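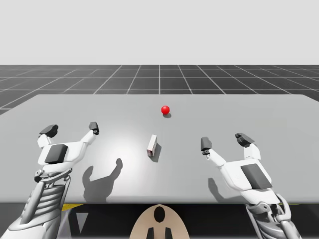 The simulated table, with both hands on either side of the white box and the red ball farther back.

The woman who runs remote teaching at Grenell spends her mornings as a pair of hands. She sits in a chair in Lurstead, puts on a headset and gloves, and shows a humanoid that exists only in software how to pick things up. She asked me not to print her name. "My mother thinks I'm in logistics," she said.

The current job is called Loltatitz, after a village one of the programmers couldn't spell. The robot has to take hold of a small box standing on its end and lay it down flat without bothering the ball. By July she had recorded 1,894 tries. The team kept 684.

"The rest are me learning," she said. "You reach like a person, and the robot isn't built like a person. You close your hand where your own fingers would be, and over goes the box."

I asked if it was easier than teaching on a real machine. She thought about it for a while. "Nothing breaks. You press a key and the box is standing up again, looking innocent. On hardware I'd be crawling under a bench. But I can't feel anything. I'm squeezing air and watching for the box to move."

Her rule is to go slower than seems decent. If she hesitates, the hesitation goes into the recording, and the robot may well pick it up. One early version learned to pause before every grasp, exactly as she does when she reaches for her coffee.

"It was like being mocked by a filing cabinet," she said.

Pakzad, the program that does the learning, needs three hours to chew through a new batch. She goes to lunch. When I left she was back in the gloves, five tries into the afternoon, telling the box to stay where it was.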